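Cable tidy at the Marnar workshop

The long tables in the back room are getting a proper sort-out this month, starting with cables. Tomoyo Nakajima has offered to run it, and anyone who uses the room is welcome to lend a hand.

Most of the trouble is thin black leads. They get left out on the wood at the end of a session, the loops slide over each other, and the next person spends ten minutes finding the plug end. Please coil yours before you go - wide, even loops, laid flat, with the plug left on the outside where it can be found. 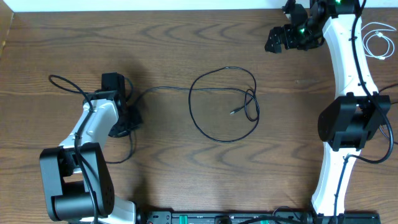 Don't wind a lead tightly round your hand. It puts a twist in it and the twist stays. If one is already in a muddle, find the free end first and work back from there, loosening the big loop before you touch the small ones.

Fabric ties are in the drawer under the window, next to the labels. Write what the lead is for as well as your name. Leads with no label will go in the Sesico box by the door until the end of March, and after that they go for recycling.

Spare hooks are still wanted - 3 would do for now. Leave them with Tomoyo.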